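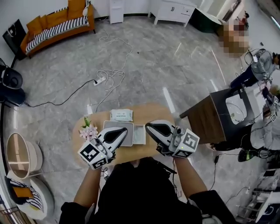

Photo: Cistero Properties

Search this site
Enter keyword
Go

Print this page | E-mail this page

Leasing and Tenant Relations Manager, Cilora Arcade

Cistero Properties is looking for a person to fill a shopping arcade and then keep it filled. The second part is harder. Applicants who have only done the first part are welcome, but should expect some pointed questions at interview.

Cilora Arcade is a two-level retail building with a covered walkway, a loading dock that was designed by an optimist, and 22 units of varying shape. One of them is a triangle. It has been a shoe repair shop, a phone shop, a juice bar and a different juice bar, and it will be your responsibility to find it a fifth career. Most of the other units are perfectly sensible rectangles with good frontage on the walkway side, and we would like credit for those.

The ground floor trades well. Dhanial, the grocery at the north end, brings people in every day of the week and has just renewed its lease, after a negotiation that used up most of a winter. Upstairs is more mixed. There is a busy dental office, a fabric store with a loyal following, a children's barber, and then a stretch of papered-over windows that we describe in our brochure as "opportunity." You will be rewriting the brochure.

What the job involves

You will handle new leases from the first phone call to the handing over of keys. That means showing units, checking that a prospect's business plan has numbers in it, agreeing on terms with our lawyers, and explaining to a hopeful restaurant owner what a grease trap costs before he signs anything.

You will also be the person our current tenants call. They will call about the parking, the music in the walkway, the temperature (two complaints, opposite directions, same morning), the service charge, and each other. A fair amount of the work is walking the building and talking to people before they get annoyed enough to write a letter. We have a drawer of the letters. You may read them in your first week, and we suggest a strong coffee.

Other regular duties:

- keeping the rent roll and lease dates up to date in Bondix, our property software, which is fine once you stop fighting it
- preparing the annual service charge statement and standing behind it when it is questioned
- planning temporary lets and weekend stalls in the walkway
- working with the building superintendent on fit-outs, so that new tenants do not drill into anything we need
- a short monthly report to the owners, who read it closely and will notice if you paste in last month's

There is some event work too. We run a spring market in April and a holiday one at the end of the year. The spring market is outdoors and it rains. We have tried moving it and the rain moved with it.

Who we have in mind

You will have at least three years in retail leasing, shopping center management or something near enough that you can make the case for it with a straight face. You can read a lease all the way through, including the schedules. You are comfortable with a spreadsheet and can explain one to a florist who would prefer to be doing flowers.

We would like you to know the difference between a tenant who is having a bad quarter and a tenant who is in trouble, and to be able to have a decent conversation with either. You should be able to say no pleasantly. You should also be able to say yes without adding a free month's rent to it, a habit we have been trying to cure in this department for a while.

A real estate license is useful but we will not hold out for one. A second language would be a great help, as our tenants speak a good many between them. A driver's license is not needed. The bus stops outside the south door, and the parking, as noted, is a subject of complaint.

We do not need a "rock star." There is a music school on the upper level and we have plenty of noise.

Who you will work with

You would report to Widad Khalaf, who runs the retail side of Cistero and held this job herself before she was promoted out of it. She still has opinions about Unit 6 and you will hear them. The office team is small: Widad, a bookkeeper who is in on weekday mornings, the superintendent and his crew, and Fiachra Ní Bhriain, our marketing lead, who will want your help with tenant news and will not accept "nothing much happened" as an answer.

The office is on the upper level behind the fabric store. It has a window. The window faces the walkway, so shoppers will occasionally watch you eat lunch.

Hours and terms

This is a permanent, full-time job. Hours are nine to five-thirty on weekdays, plus one Saturday in each month, for which you get a weekday off. The markets need you for the whole weekend and the time is given back in full. You will start with 20 days of paid vacation and the usual public holidays. We offer health coverage from day one and a small bonus tied to occupancy. It used to be tied to the number of leases signed, until we took a closer look at some of the leases.

Salary depends on experience, and we will tell you the range on the first phone call, before you have ironed a shirt for us. There is a probation period of six months. During that time you will be paired with Widad for lease talks, and after it you will be trusted to go into the room alone.

You will also get a discount at several of the shops. The music school's discount applies to drum lessons only. We have asked them to reconsider.

How to apply

Send a resume and a letter of no more than one page to the leasing office, marked for the attention of Widad Khalaf. In the letter, please tell us what you would put in the triangular unit and why it would still be there in two years. We know there is no right answer. Please do not say juice bar.

If you would like to look around first, come during opening hours and wander as a customer would. Tenants may guess why you are there and tell you things. Most of it will be true.

We will talk to a first group of applicants by phone and invite a shorter list in to walk the building and meet the team. Everybody who applies will get a reply, including those we turn down. Agencies, thank you, we have your calendars and your mugs.

Posted 16/03/2023. The position stays open until filled.

Print this page | E-mail this page

Recent items

Dhanial renews at Cilora Arcade
Stallholders wanted for the April market
Upper-level restrooms reopen
Part-time evening superintendent (position filled)
Service charge statements: how to read yours
Walkway music: results of the tenant survey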